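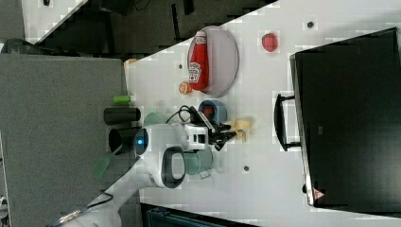

# About Serkeler

We're a small cooking school with one long white table and too many mugs. People come to learn how to make dinner on a normal night, with normal stuff, and then how to put the kitchen back together after. That second part is half the class. We mean it.

Serkeler started with Shufen Liao teaching neighbors to cook in her own kitchen, three at a time, which was as many as fit. Then the stairs filled up with people waiting, then the landlord noticed. We moved to the Ellesow building in November and have been here since. Same recipes, bigger sink.

## What we do

Evening classes, mostly. Eggs, soups, rice, a decent salad, one thing you can bake without owning a mixer. The beginner course runs 11 evenings and you can join partway, just tell us. Classes are capped at 16 and we do not squeeze in a seventeenth, please stop asking Eleni.

We also run:

- **Table Hour** — for kids with a grown-up. Cutting fruit, pouring, wiping, laying out plates. Strawberries go fast. So does the ketchup.
- **Put It Back** — one long session on tidying a kitchen while you're still cooking in it. Our oddest class and the one with the waiting list.
- **Mao suppers** — named after Shufen's old cat. Students cook, friends eat, everyone washes up.

## How the table works

Everything lives on the table during class. Cups, mugs, a plate, a spatula, whatever's going in the food. New people find this messy. It is messy. But you can see what you've got, and you learn pretty quick which things you keep reaching for and which ones just sit there.

Some house habits:

- Bottles lie down on a plate if they've been dripping. Stand them up again after you wipe the cap.
- Mugs are shared. Green ones, blue-gray ones, doesn't matter, nobody gets a favorite. (Radomir has a favorite.)
- Small fruit stays on the table till it's needed, then it gets rinsed. Always rinsed.
- Spatula goes back where you found it, not where you were standing when you finished with it.
- Last ten minutes are for clearing. No new pans after that, even if your onions looked sad.

We don't have matching sets and we aren't going to buy any. Most of our cups came from students' cupboards. If yours is lonely and has no chips, bring it in.

## Who's here

**Shufen Liao** runs the place and teaches the beginner course. Strict about knives, relaxed about everything else. Will taste your soup without asking.

**Radomir Softić** does bread, stews and Put It Back. Used to cook on a ferry, where things slid off the counter if you left them out, so he has opinions on where a mug should go.

**Eleni Spahić** handles sign-ups, refunds, allergies and the phone. If you've emailed us, you've met Eleni. She answers in the mornings, before the deliveries get here.

**Aoife Nic Giolla** leads Table Hour. Has two kids of her own and a very high tolerence for spilled juice.

**Bình Ninh** shops, stocks, and fixes the drawer that sticks. Teaches a noodle class twice a year when we can talk him into it.

## Money and all that

We're paid for by class fees, plus rent from the Motolora choir who use the back room for rehearsal. A single evening is $50 and that covers food, an apron to borrow and whatever you carry home in a tub. Bring the tub. We keep 3 free places in every beginner course for people who can't pay right now, no forms, no questions, send Eleni a line.

Can't make it? Let us know by noon and we'll move you to another evening. After noon the shopping's done and we can't.

## Coming to visit

Door's on the side street, green bell, push hard. There are steps, but the ramp is round the back past the bins and someone will come open it if you ring. Classes start at 6:30 and we do start. Come a little early if you want to pick your spot at the table — the sink end is quieter, the stove end is warmer.

Tell us about allergies when you book, not when the food's in the pan. Closed shoes please. Long hair tied back. Leave the good shirt at home.

Gift cards are at the desk or by email, Eleni again. If you want the whole table for a birthday or a work thing, ask early, the winter evenings are mostly gone allready.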